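Quand Milagros Salinas m'a rappelée, j'avais déjà fait une croix sur l'interview. Elle s'occupe de la mise en service chez Gadent, un petit intégrateur, et les gens de son métier adorent parler de ce qui marche (beaucoup moins du reste !). Elle, elle m'a dit tout de suite : « Venez, je vous raconte notre panne de janvier. »

La panne en question, c'est une main qui ne lâche plus. Le poste trie des petites pièces noires qui arrivent sur un convoyeur, deux mains robotisées les prennent et les déposent dans des bacs bleus. Et un matin, la main droite s'est refermée sur une pièce et elle est restée comme ça. « L'écran disait main ouverte. Moi je voyais bien qu'elle était fermée, et je croyais l'écran quand même, c'est bête. »

Je lui demande si quelqu'un a été blessé. Non, mais il s'en est fallu de peu. Son collègue Joaquín Ulloa a voulu dégager la pièce avec les doigts, sans couper l'alimentation, et la main s'est rouverte d'un coup avant de se refermer. « J'ai retiré la mienne à temps, me dit-il. Après je suis allé prendre un café et je n'ai pas réussi à le boire. »
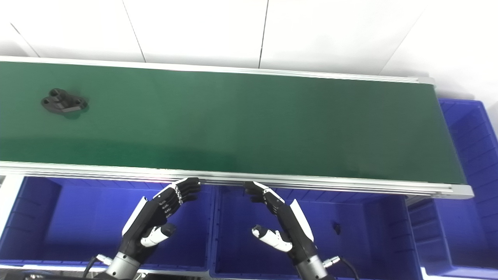 Ils ont mis 3 jours à trouver. On a soupçonné le logiciel, évidemment, puis la commande Drustia, qu'ils ont réinstallée pour rien. Le coupable était un connecteur mal verrouillé au poignet : dès que le bras pivotait un peu loin, le câble tirait dessus et le signal de position se figeait. Le contrôleur gardait la dernière valeur reçue – main ouverte, donc – sans lever la moindre alarme.

« C'est ça qui m'a mise en colère, reprend Milagros. Un câble qui bouge, ça arrive. Mais un système qui perd un capteur et qui continue tranquillement ! » Depuis, au bout de 40 millisecondes sans donnée fraîche, tout s'arrête et il faut réarmer à la main. Ils ont aussi refait le passage des câbles, avec plus de mou côté poignet.

Et pour les humains ? Coupure et cadenas avant d'approcher les doigts, même pour 10 secondes. Joaquín râle un peu sur le temps perdu, mais c'est lui qui a écrit la consigne.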